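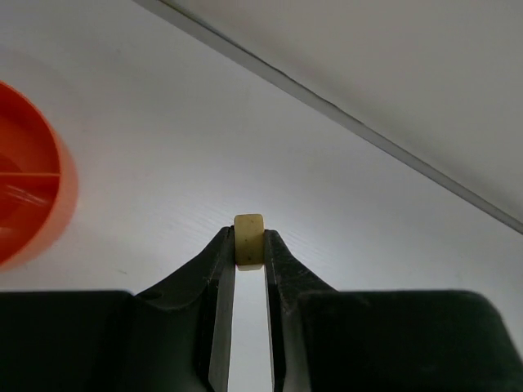 Chapter 7
Planning and Paying for a Robot Cell

The price on the quote is seldom the price of the project. When the Trosden plant began looking at a small arm for its packing bench, Ishbel Gourlay asked Kandasamy and Idell to price the same job. Kandasamy left out the fingers. Idell included them, along with 50 hours of programming labour, and looked dearer until the two quotes were set side by side.

This chapter covers how to build an equipment budget from the task up. Start with the part: its size, its weight, how firmly it can be squeezed and where it has to go. A small, light piece held between two fingers may need only a modest arm, but the fingers could still have to be made to suit it.

By the end of the chapter you should be able to:

Write a one-page task description for a supplier
Separate purchase, installation and running costs
Set aside money for spares and training
Work out a simple payback period

7.1 Describing the task

Suppliers price what they are told. Trosden's first request ran to 155 words — and gave no part weight.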